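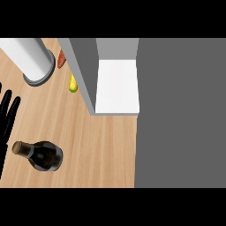

Figure 1. Rendered view of a wooden countertop with a white cylindrical object on it.

Reading Celebrity Media, Unit 4: The relationship rumour as a story form
Course tutor: Raghda Tannous

Please read these notes before the February seminar. They cover the part of the lecture which was too fast, and I have added the exercise at the end.

1. What we mean by a relationship rumour

A relationship rumour is a published claim that two known persons are together, or have separated, when neither of them has confirmed it. The claim usually comes as a question in the headline. The question form protects the writer, who did not say that it is so, only asked. Last year a student called this "news with an umbrella", and I still use the expression.

2. The case of Ziad Kanaan

We follow one case during the whole unit. Ziad Kanaan became known at the age of 19 with the television drama Saven, and until his second series the press wrote almost only about his work. Then the fan site Gulteo published a short text saying that he had been seen at dinner with a singer. The text had no named source. By eight in the evening it had received 4000 comments, and the magazine Dabbas had its own version online.

Compare the two texts (they are in your reader). Gulteo writes "fans believe". Dabbas writes "it is believed". In this small change the fans have disappeared, and the reader may think that somebody with knowledge is speaking. Dabbas also gives Gulteo as its source, but only in the last paragraph — where few people arrive.

3. Four kinds of source

Named source: a person who speaks under his or her own name, for example an agent.
Unnamed source: "a friend", "an insider". We can't check whether this person exists.
Social media trace: a like, a follow, a deleted comment.
Other media: one site quotes another, sometimes in a circle.

In the Kanaan case we find the third and the fourth kind. The first kind appears only when his agency, Rilix, answers with one sentence: "We do not comment on private life." Several sites then reported that he "did not deny" the relationship. Be careful with this verb in your own essays.

4. Exercise

Choose one article about a rumour, of about 1000 words. Underline every verb of saying or believing, and write in the margin who is the subject. If there is no subject, write "none". Bring the marked copy to the seminar, on paper. The exercise counts for 20 per cent of the unit mark.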